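Über uns

Tritance sammelt Beispiele. Das klingt nach Briefmarkenverein und fühlt sich an manchen Nachmittagen auch so an. Unsere Beispiele sind kurze Aufzeichnungen alltäglicher Handgriffe, aus denen ein lernendes System ableiten soll, wie man sie macht.

Angefangen haben wir im Februar in Granach, mit 3 Leuten und einem Tisch. Inzwischen gibt es einen zweiten Standort in Stastau und das Projekt Csonka, in dem es um Schaufeln, Schütten und Umfüllen geht. Bisher umfasst es 181 brauchbare Durchgänge. Über die unbrauchbaren führen wir ebenfalls Buch, es ist das dickere.

Gearbeitet wird an Möbeln, wie sie in jeder Küche stehen könnten. Ein Labor mit weißen Kitteln hätte auf dieser Seite mehr hergemacht. 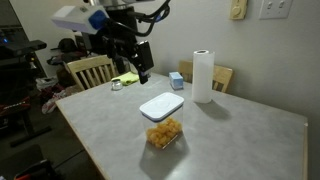 Derselbe Tisch, zweimal aus dem Csonka-Alltag.

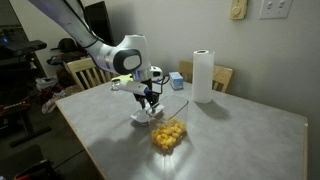

Wie viele Beispiele braucht man für eine neue Aufgabe?

Für einen ersten Versuch rechnen wir mit rund 40. Wichtiger als die Menge ist, dass Gegenstände und Startpositionen wechseln, sonst lernt das System vor allem unseren Tisch auswendig.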